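Edet gripper comparison

The Edet gripper comparison is a simulated test series for two-finger robot grippers, maintained by the Votwood laboratory. It was set up by Ladi Onyeka to allow finger designs and wrist camera placements to be tried under the same conditions before parts are ordered. Physical trials are covered by a separate procedure and do not form part of the series.

Method

Each gripper model is mounted on the same virtual arm and run through 24 tasks. The tasks cover reaching, grasping, lifting and placing, and include several with thin, flat items such as cards and prints. A run ends when the item is released at the target or when the time limit of 21 seconds expires. The controller, named Noteo, is kept unchanged within a round of testing.

The wrist camera looks out over the fingers from behind the gripper base. Lighting is kept flat and even, and surfaces are given plain colors without texture. 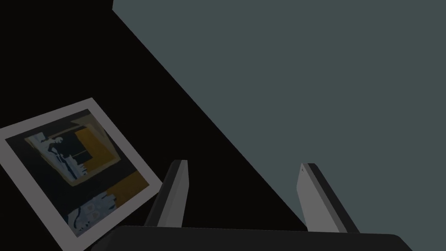 Flat items are treated as a separate group in the results. Parallel fingers have little to close on when an item lies flush with its support, and most successful attempts begin by sliding the item toward an edge. Scores for this group are reported apart from those for blocks and cylinders.

Grippers tested

The first round compared 5 finger designs. The Grukow design, which uses wide, straight plates, completed the most block tasks but was slower than the narrow designs on flat items. A later round repeated the tasks with a second camera position, for a total of 283 recorded runs across both rounds.

Limitations

Chiamaka Igwe, who reviewed the series in June, noted that finger friction is set to a single value and that bending of the plates is not modeled. Her review recommended that rankings be used for early selection only.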